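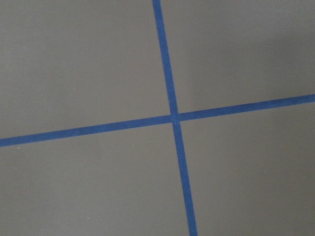

*Blue tape crossed on a grey surface.*

## 4. Setting up a save profile and local versus play

This section covers the first start of Skimier on a home console, creating a save profile, and joining a second player for local versus matches. If you have already finished the opening race, go to 4.3.

### 4.1 Before you start

- Install the day-one patch. The disc version will run without it, but versus mode stays locked.
- Leave at least 11 GB free on the console drive. The game itself takes less, but the installer unpacks the track files before it copies them.
- Charge both controllers, or plug them in. A controller that drops out during set-up sends you back to the title screen.

**Caution:** Do not turn off the console while the spinning paddle icon is showing. The save file may be damaged and can't be repaired from the menu.

### 4.2 Creating a save profile

1. Start the game and press any button at the title screen.
2. Choose **New Profile**. There are 5 slots. Used slots show the rider's name and last track.
3. Enter a name. Names can be up to 11 characters, and accented letters are allowed.
4. Pick a home harbour. Clultik has calm water and wide turns, and Dimaculangan has heavier swell. Your choice sets the first three races and can't be changed later.
5. Set the brightness so the left buoy is just visible.
6. Choose **Save and Continue**.

Each new profile starts with 1,000 credits. Don't spend them all on paint – the hull upgrade in the first shop costs 600, and the second cup is hard going without it.

**Note:** Profiles from the November beta can be imported from the slot menu. Credits carry over, but ghost laps do not.

### 4.3 Joining a second player

1. From the main menu, choose **Versus**, then **Same Screen**.
2. Turn on the second controller and hold both shoulder buttons until the rider card flips over.
3. Select a profile for player two, or choose **Guest**. Guest results aren't saved.
4. Choose a split. **Side** suits wide televisions and **Stacked** gives a better view of the racing line.
5. Pick a track and press **Ready** on both controllers.

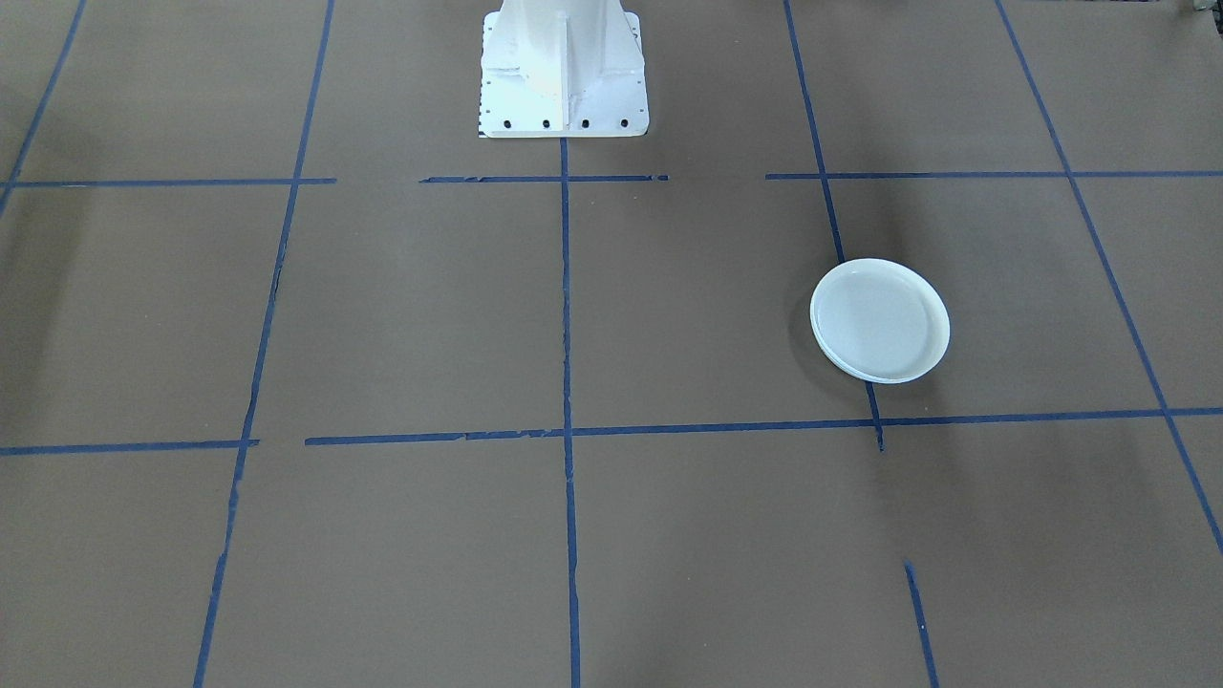 *Brown work surface marked out with dark blue tape, white robot arm base at the top.*

### 4.4 If something goes wrong

**Error 53 at the versus screen.** Both players have picked the same profile. Back out one step and change one of them.

**The second rider doesn't respond.** Check that the controller isn't signed in to another console user. Sign it out, then repeat step 2 of 4.3.

**Colours look washed out.** Turn off HDR in the game's own display menu first. Leave the console setting alone until you've tried that.

**The Pludard track is missing.** It unlocks when any profile on the console finishes the first cup.

*Section revised by Lilibeth Umali, August 30, 2024.*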